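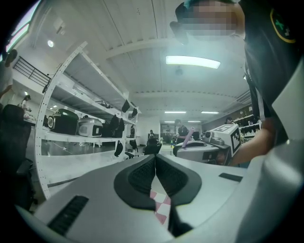
Cluscombe Community Help > Shared Kitchens & Small Appliances Group

Two rice cookers on one metal shelf, okay to run them there?

Posted by odach_kitchen
We keep two rice cookers on a tall white metal shelving unit, the kind with perforated uprights. One is dark green and black with a rounded lid, the other is silver-white with a black control panel. Right now we carry them to the counter every time we cook. Can we leave them on the shelf and cook there? There is another shelf above them. Both plug into the same wall outlet. 3 views so far on my last post and no replies, so trying again with a better title.

Vondráček
I wouldn't cook on the shelf. The steam goes straight up and hits whatever is over it. On ours the paint started to bubble and we had rust around the holes in the uprights by April. Store them there, pull them out to cook.
Also look at the rating label on the bottom of each one and add up the watts. Ours came to 1,307 for the pair, which was fine on our circuit, but a bigger cooker could put you near 2,000 and then you don't want a kettle on the same outlet. No power strips.

unari459
we just run ours on the shelf, never had a problem. leave the lid side facing out

odach_kitchen
Thanks. I checked the labels and we are under the limit, but I'll keep moving them to the counter. Does anyone know if the shelf heights on these units can be changed without taking the whole thing apart?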